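Ticket 146 – Shoe rack, middle shelf out of level, rack rocks on floor
Product: Trasska shoe rack, black metal frame, three levels
Reported by: Évan Millet, Westcombe office
Assigned to: Gaspard Delaunay, Findix furniture support
Status: Closed

Problem as reported
Rack was assembled in August and placed next to the desk. It rocks when a shoe is put on or taken off the middle shelf. Slides on that shelf creep toward the back over a day or so. Customer has retightened all visible screws twice with the supplied key. No change.

Delaunay, 9:40
Please confirm the following before we send parts:
1. Is the floor level where the rack stands? Move it 5 feet along the wall and test again.
2. Are the brackets at the shelf ends seated flat against the posts?
3. Were the frame screws fully tightened before the boards went in? The leaflet says to leave them loose until step 2 of the frame section is repeated on the other side. This is easy to miss.
Please also attach a photo of the rack loaded as it is normally used.

Millet, 11:15
Moved it, same rocking, so I don't think it is the floor. I did tighten everything as I went. Brackets look flat to me but I can't get a ruler behind the posts. Normal load is light – a few pairs of slides, white ones on the middle shelf and pink ones underneath. Nothing on the top.

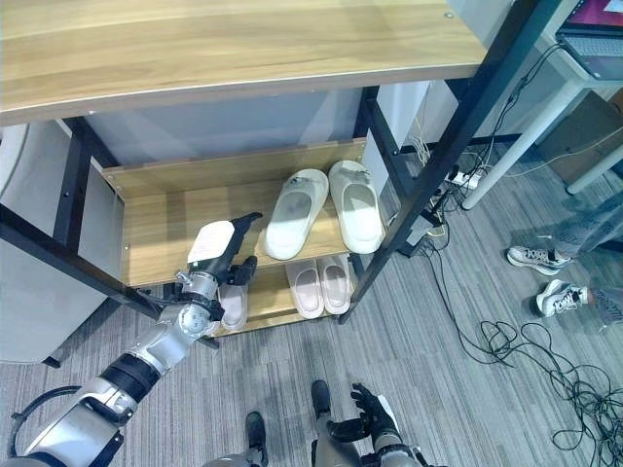 Attachment 1: rack in position, middle and lower shelves in use.

Delaunay, 13:05
Thanks. The load is well within limits and can be ruled out. Tightening in sequence usually pulls the frame out of square, and the middle shelf then locks the error in place. Check as follows:
– Take the shoes off and lay the rack on its back on a blanket.
– Measure both diagonals of the frame. They should match.
– If they differ, loosen every frame screw half a turn, push the long corner in by hand until the diagonals match, then tighten opposite corners in pairs.
– Refit the middle shelf last.

Millet, 15:30
Diagonals were 130 cm and about 129. Loosened, squared and tightened in pairs. One screw on the rear bracket will not bite, it just turns.

Delaunay, 15:50
Stripped thread in the bracket. Replacement bracket and screw sent from the Lemaire depot, no charge. Rack can be used in the meantime, keep the top clear.

Millet, 10:20
Bracket arrived and fitted. Rocking is gone. Shelf reads level front to back and the slides stay put.

Resolution: frame squared, one bracket and screw replaced. Note passed to documentation to move the "leave loose" warning ahead of the first frame step.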